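Arimby Players' Group
Minutes of the meeting held 8th March

Present: Branwen Rowlands (chair), Arwel Gethin (minutes), L. Mosquera, P. Oretti, J. Gulley, and six members. Apologies from two members.

14 Shares | 3 Comments

1. Minutes of the last meeting

Approved with one correction. The winner of the winter puzzle round was J. Gulley, not P. Oretti.

2. Phone game ladder

Branwen reported that 40 members have signed up for the new ladder. Of those, 11 have not yet posted a score. Arwel will send them one reminder through the group chat. Anyone who has not posted by the end of the month will be taken off the ladder and can rejoin in July.

There was a long discussion about whether tablet scores should count with phone scores. Mosquera said the wider screen makes it easier to see what is coming in the running and racing games. Oretti said the difference is small and that two ladders would leave both of them thin. Agreed to keep one ladder and to ask players to mark their scores P or T. To be looked at again once there are enough scores to compare.

3. In-game purchases

Two members asked whether paid boosts are allowed. The current rules only say "fair play," and people have been reading that in different ways. Proposed by Gulley that paid boosts be banned for ladder scores and allowed in casual rounds. Seconded by Mosquera. Carried, eight in favor, two against, one abstaining.

Boosts earned by watching ads were raised as a separate matter. No vote was taken. Branwen will write a draft rule and post it before the next meeting.

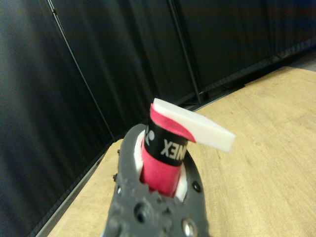
4. Score checks

Arwel has been checking screenshots by hand. There were 123 last month, and several had the date cropped out. From now on a screenshot must show the player name, the score and the date. Scores without all three will be sent back once and then dropped.

Oretti asked if a short screen recording could be used in place of a screenshot. Agreed that it could, for the top five places only. Recordings should be under one minute.

5. July tournament

The July date is still open. The library room seats 63, but there are only four wall outlets on the side where the tables go. Gulley will ask the library if power strips are allowed and whether the guest wifi can be left on after closing. Players should bring their devices fully charged and with all updates installed.

Choice of games was put off. Members may suggest up to two each. They must be free to download and must run on both Android and iOS. Suggestions go to Arwel.

Mosquera asked for a junior round with an earlier start. General support for this. Branwen to work out a schedule.

6. Group chat

A few complaints about late-night posts. Agreed that scores can be posted at any hour and that other talk should stop at ten. Spoilers for story games stay in their own thread.

7. Other business

Oretti has a spare charging cable left behind after the last casual round. The owner can collect it from him.

Next meeting: same room, same time, date to be posted in the chat.

Minutes taken by Arwel Gethin.

3 Comments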